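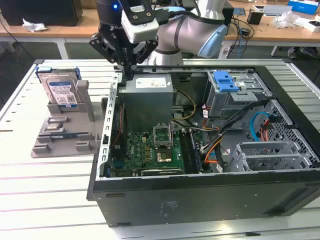
コーヒーの焙煎は、生豆に熱を加えて水分を抜き、内部で化学反応を起こさせ、飲用に適した香りと味をもつ豆に変える工程である。前章で扱った精製と乾燥が産地で行われるのに対し、焙煎の多くは消費地に近い工場や店舗で行われる。そのため焙煎の担当者は、豆の来歴を書類と見た目でしか知らないまま、仕上がりに責任を負うことになる。しかも作業中は、豆の内部で起きていることを直接見られない。担当者が頼れるのは、温度計の値、豆の色、におい、音、そして経過時間である。本章では、これらの手がかりが豆のどのような変化に対応しているのかを順に説明する。

本章で学ぶこと

・生豆の成分と構造が焙煎の進み方に与える影響
・乾燥、褐変、発達の各段階で起きる変化
・熱の伝わり方と焙煎機の形式との関係
・焙煎記録の読み方と書き方
・焙煎度の表し方と、その限界

本章を読む前に、精製方法（水洗式、乾燥式、パルプトナチュラル）の違いと、生豆の水分値の測り方を確認しておくこと。抽出については次章以降で扱うので、ここでは味の評価を必要な範囲にとどめる。

2.1　生豆とは何か

生豆は、コーヒーノキの果実から取り出した種子を乾燥させたものである。表面は緑がかった灰色から黄緑色で、精製方法や保管期間によって色合いが変わる。水洗式の豆は青みが強く、乾燥式の豆は黄みを帯びることが多い。長く置いた豆は色があせ、白っぽくなる。かたく、指ではつぶせない。かじると草や穀物を思わせる味がするだけで、飲み物としてのコーヒーの香りはほとんどない。

種子の大部分を占めるのは胚乳で、その細胞は厚い壁をもつ。細胞壁を構成するのは主に多糖類であり、その内側に油脂、タンパク質、ショ糖、クロロゲン酸類、カフェイン、トリゴネリンなどが収まっている。細胞壁が厚いことは焙煎にとって重要な意味をもつ。加熱によって生じた水蒸気と二酸化炭素がすぐには外へ逃げられず、豆の内部の圧力が高まるからである。後で述べるハゼは、この圧力と深く関係している。

種子の表面には銀皮（シルバースキン）と呼ばれる薄い皮が残っている。銀皮は焙煎中にはがれ、チャフとして排気とともに機外へ運ばれる。豆の中央の溝に入り込んだ銀皮は焙煎後も残ることがあるが、少量であれば品質上の問題とはみなされない。チャフは軽く、燃えやすい。集塵器にたまったものを放置すると火災の原因になるため、運転後の清掃は焙煎作業の一部として扱う。

2.1.1　水分と密度

生豆の水分は、投入直後の温度の上がり方を左右する。水分の多い豆は蒸発に多くの熱を使うので、同じ火力でも温度の上昇が遅い。水分の少ない豆は早く温まり、表面が先に焦げやすい。同じ産地の同じ等級の豆でも、保管場所の湿度によって水分は変わる。入荷時に測った値だけをあてにせず、使用する時期にも測り直すことが望ましい。特に梅雨に入る前の5月に測った値を、そのまま夏の焙煎に使うような扱いは避ける。

密度もまた、熱の入り方に影響する。標高の高い農園の豆は、果実がゆっくり熟すため組織が緻密になりやすいといわれる。緻密な豆は中心まで熱が届くのに時間がかかる一方、強めの火力にもよく耐える。密度の低い豆に同じ火力を与えると、両端や平らな面に焦げた斑点が出ることがある。

密度を簡便に調べるには、容積のわかっている容器に生豆をすり切りまで入れ、その質量を量ればよい。容積1000ミリリットルのメスシリンダーを用いると計算が簡単である。ただし、この方法で得られるのは豆と豆のすき間を含んだかさ密度であり、豆の形や大きさがそろっていない場合には値がばらつく。容器を揺すって詰めるか、揺すらずに量るかを決め、いつも同じ手順で測ること。

2.1.2　粒の大きさと欠点豆

粒の大きさがそろっていないと、小さい豆は早く色づき、大きい豆は遅れる。ふるい（スクリーン）による選別は、このばらつきを抑えるために行われる。丸豆（ピーベリー）は転がりやすく、平豆とは熱の受け方が異なるので、分けて焙煎する例が多い。

欠点豆のうち、発酵豆、黒豆、かび豆は、焙煎しても不快な味が残る。未熟豆は色づきが悪く、焙煎後に明るい色のまま混じって見える。生豆の段階では見分けにくいため、未熟豆の除去は焙煎後に行うほうが確実である。虫食い豆は程度によって扱いが分かれ、穴が浅いものは許容する基準もある。

2.2　焙煎の各段階

焙煎は連続した変化であり、段階の境目がはっきり決まっているわけではない。それでも、作業の判断や記録のためには区切りを設けたほうが都合がよい。本書では、乾燥、褐変、発達と呼び分ける。

2.2.1　乾燥

予熱したドラムに生豆を入れると、温度計の値はいったん大きく下がる。これは豆の温度が下がったことを示すものではない。豆の温度は投入の瞬間から上がり続けている。温度計がはじめに測っていたのは熱い空気とドラムの影響を受けた温度であり、そこへ冷たい豆が触れたことで値が下がったのである。やがて下降が止まり、値は上昇に転じる。この点を中点またはターニングポイントと呼ぶ。

中点の温度と時刻は、投入量、予熱温度、生豆の温度、温度計の太さと取り付け位置によって変わる。したがって、別の焙煎機の中点と比べることにはあまり意味がない。同じ焙煎機で同じ量を焼いたときの比較には役立つ。いつもより中点が低ければ、予熱の不足か投入量の誤りを疑う。

乾燥の間、豆の緑色は薄くなり、次第に黄色へ移る。においは青草に近いものから、干し草、ゆでた豆を思わせるものへ変わる。水分はこの段階ですべて抜けるわけではなく、その後も蒸発が続く。乾燥という名前は便宜上のものと考えてよい。

2.2.2　褐変

豆が黄色くなると、還元糖とアミノ酸が反応するメイラード反応が目に見える速さで進みはじめる。色は黄色から薄い茶色へ変わり、パンやトーストに似た香りが立つ。表面にはしわが寄り、銀皮がはがれはじめる。排気の量が不足していると、はがれたチャフがドラム内に残り、煙のにおいが豆に付くことがある。

ショ糖は加熱によって分解され、その生成物の一部がメイラード反応に加わる。また、酢酸やギ酸などの有機酸も生じる。浅く煎ったコーヒーに明るい酸味が感じられるのは、生豆にもともと含まれるクエン酸やリンゴ酸に、こうして生じた酸が加わるためである。さらに焙煎を進めると酸の多くは分解し、酸味は弱くなる。

褐変の時間を長くとると、味に厚みが出る一方で、香りの輪郭がぼやけるといわれる。短くすると酸味と香りがはっきりするが、豆の表面と中心の差が大きくなりやすい。この関係は豆の種類や焙煎機によって異なり、どの場合にも当てはまる配分はない。

2.2.3　発達

内部の圧力が限度に達すると、豆は音を立てて膨らむ。これが1ハゼである。音は乾いていて、木の枝を折る音やポップコーンのはじける音にたとえられる。はじめはまばらに聞こえ、しだいに重なり、やがて収まる。記録には、まばらな最初の音を開始とするのか、連続して聞こえはじめた時点を開始とするのかを決めておく必要がある。担当者によって基準が違えば、同じ焙煎でも異なる記録が残る。

1ハゼの開始から豆を排出するまでの時間を、発達時間と呼ぶ。この間に温度の上昇が止まったり下がったりすると、味が平板になりやすい。反対に、急激に上がりすぎると、狙った焙煎度を通り過ぎてしまう。1ハゼの前後では豆からの水蒸気の放出が増え、温度の上がり方が乱れることがあるので、火力の調整は音が聞こえる前に済ませておくのが基本である。

さらに加熱を続けると、細胞壁がもろくなり、二酸化炭素の圧力によって2ハゼが起こる。音は1ハゼより細かく、高い。豆の色は濃い茶色になり、表面に油がにじみはじめる。この段階では苦味と焦げに由来する香りが前に出て、産地や精製方法による違いは感じにくくなる。2ハゼを過ぎた豆は発煙が多く、発火の危険も高まるため、担当者は焙煎機のそばを離れてはならない。

2.2.4　冷却

排出した豆は、それ自体がもつ熱で焙煎が進む。冷却盤に広げ、下から空気を吸い込んで速やかに温度を下げる。冷却が遅いと、排出の時点で判断した焙煎度より深くなり、香りも鈍くなる。冷却盤の目がチャフでふさがると風量が落ちる。冷却に要した時間を記録しておけば、目詰まりに早く気づくことができる。

2.3　熱の伝わり方

豆に熱が伝わる経路には、伝導、対流、放射がある。伝導は、熱いドラムの壁や隣の豆に触れることによって起こる。対流は、熱風が豆の間を通ることによって起こる。放射は、高温になった金属面から直接伝わるものである。どの焙煎機でもこれらは同時に働いており、形式によって割合が異なる。

直火式は、穴のあいたドラムの下に火を置き、炎の熱を豆に近いところで当てる。構造が簡単で小型のものを作りやすいが、火力の加減が表面の焦げに直結する。半熱風式は、穴のないドラムを外側から加熱し、同時に熱風をドラムの内部に通す。現在、店舗で使われている焙煎機にはこの形式が多い。熱風式は、別に設けた燃焼室で空気を温めてドラムに送り込む。温度の制御がしやすく、大型の設備に向いている。流動床式は、熱風で豆を浮かせながら煎るもので、短い時間で均一に仕上がるが、投入量が少なすぎても多すぎても豆がうまく動かない。

焙煎機のドラムに入れる量は、最大容量いっぱいにする必要はない。量が多ければ熱が足りず、乾燥が長引く。少なければ温度計の先端が豆に十分埋もれず、表示される値が豆の温度から離れる。焙煎機ごとに扱いやすい量の範囲があり、それは試し焼きを重ねて決める。

事例：小規模工場における投入量の見直し

クールマン（Arne Kuhlmann）が運営する焙煎所Cirnwoodでは、半熱風式の焙煎機Waventを使い、注文に応じて投入量を毎回変えていた。ある時期から、同じ銘柄でも袋によって酸味の強さが違うという指摘が取引先から届くようになった。記録を調べると、投入量が違っても予熱温度と初期の火力を同じに設定していたことがわかった。少量の回では中点が高く、1ハゼまでの時間が短い。多量の回ではその逆であった。

焙煎所は投入量を2通りに限り、それぞれに別の予熱温度と火力の手順を定めた。大きいほうの設定を基準とし、端数の注文は在庫で調整することにした。また、担当のドゥダーシュ（Zoltán Dudás）の提案により、各回の焙煎後に豆の質量を量り、投入時からの減り方を記録に加えた。以後、減り方がいつもの範囲を外れた回は、出荷の前に必ず試飲している。

この事例では、焙煎機の故障も生豆の不良もなかった。手順書に投入量の欄があるだけで、その量に応じて何を変えるのかが書かれていなかったのである。読者が手順書を作るときは、条件の欄と操作の欄とを対応させて書くとよい。

2.4　焙煎記録

焙煎記録には、少なくとも次の事項を書く。

生豆の銘柄と入荷ロット
生豆の水分値と測定の時期
投入量
投入時の温度
中点の温度と時刻
豆が黄色くなった時刻
1ハゼ開始の温度と時刻
火力と排気を変えた時刻とその内容
排出の温度と時刻
焙煎後の質量

温度は一定の間隔で読み取り、横軸に時間、縦軸に温度をとった曲線にする。この曲線から、単位時間あたりの温度上昇（上昇率）を求めることができる。上昇率は焙煎の後半に向かってなだらかに下がるのが扱いやすいとされる。ただし、曲線の形が整っていることと、味がよいこととは別である。曲線はあくまで、味のよかった回を繰り返すための資料として使う。

焙煎による質量の減少は、減少率で表す。投入した生豆の質量から焙煎後の豆の質量を引き、その差を投入した生豆の質量で割って求める。生豆1000グラムを単位にして計算する習慣をつけておくと、焙煎度の違う豆の原価を比べるときにも役立つ。深く煎るほど減少率は大きくなり、同じ質量の製品を作るのに必要な生豆は増える。仕入れの計算でこれを見落とすと、深煎りの商品だけが採算を割ることになる。

Cirnwoodには、開業以来の記録が約4000枚残っている。手書きのものと、記録用ソフトウェアTrarkerから印刷したものとが混じっているが、項目の順序がそろえてあるため、古い回と新しい回を並べて読むことができる。書式を改めるときも、それまでの項目は消さずに残し、新しい項目は末尾に加える。これは小さな店でもすぐに取り入れられる方法である。

2.5　焙煎度の表し方

焙煎度は、浅煎り、中煎り、深煎りという大まかな呼び方のほか、日本ではライト、シナモン、ミディアム、ハイ、シティ、フルシティ、フレンチ、イタリアンという名称がよく用いられる。これらの名称は便利であるが、店によって指す範囲が違う。ある店のハイが別の店ではシティにあたることも珍しくない。取引先との打ち合わせでは、名称だけで合意せず、見本の豆を交換しておく。

数値で表す場合には、豆または粉の表面に光を当て、反射の強さを測る色差計を使う。測定の前に、豆のまま測るのか、粉にして測るのかを決める。焙煎豆は外側と中心とで色が異なり、粉にすると両方の色が混ざるからである。豆の値と粉の値との差は、熱が中心までどの程度入ったかを推し量る手がかりにもなる。差が大きいときは、表面だけが先に進んだ可能性がある。

色差計がない場合は、色の基準となる見本を作る。焙煎度の異なる豆を同じ粒度に挽き、白い皿に薄く広げ、同じ照明の下で比べる。窓からの光は時刻によって色が変わるので、見本との比較には使わない。挽いた見本は酸化によって色が変わるため、定期的に作り直す。

なお、色が同じであっても味が同じになるとは限らない。短い時間で強く加熱した豆と、長い時間をかけて煎った豆とでは、同じ色に仕上がっていても、残っている酸や香りの成分が異なる。色による焙煎度は、焙煎記録および試飲の結果とあわせて読む必要がある。試飲の具体的な手順は2.6で述べる。

演習の準備

次節に進む前に、同じ生豆を同じ量ずつ用意し、浅煎りと深煎りに焙煎しておく。それぞれの焙煎記録をとり、減少率を計算する。焙煎した豆は別々の容器に入れ、容器には銘柄、焙煎度、焙煎した時刻を書く。焙煎直後の豆は二酸化炭素の放出が盛んなので、密閉した硬い容器には入れず、弁の付いた袋か、ふたを軽くのせた容器で一晩置くこと。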